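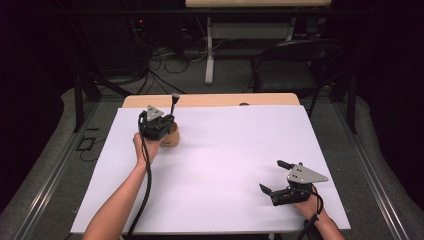
A small paper cup on a white-covered table.

In praise of the small cup

When I moved to Lundside, the office kitchen had only big mugs. Everybody filled them to the top, drank half and left the rest beside the keyboard. I did the same for two years. Now I think that the small paper cup is the better friend of a working table, and I want to defend it.

A small cup asks you to stand up. You finish it, you walk to the kitchen, you speak with somebody, you come back. My colleague Teresa Kołodziej says this is a waste of time and that paper cups are a waste of trees. About the trees she is right, and I use one cup for the whole day. About the time I do not agree – a walk of 24 steps never ruined a project.

There is also the question of the table. I like a pale, plain surface with few things on it. A big mug takes its place like a piece of furniture, and other things start to gather near it: spoons, receipts, old pens. A small cup looks temporary, so I remember to take it away.

I do not say that every office must buy them. But before you order 30 more heavy mugs with a logo, please try one week with something smaller.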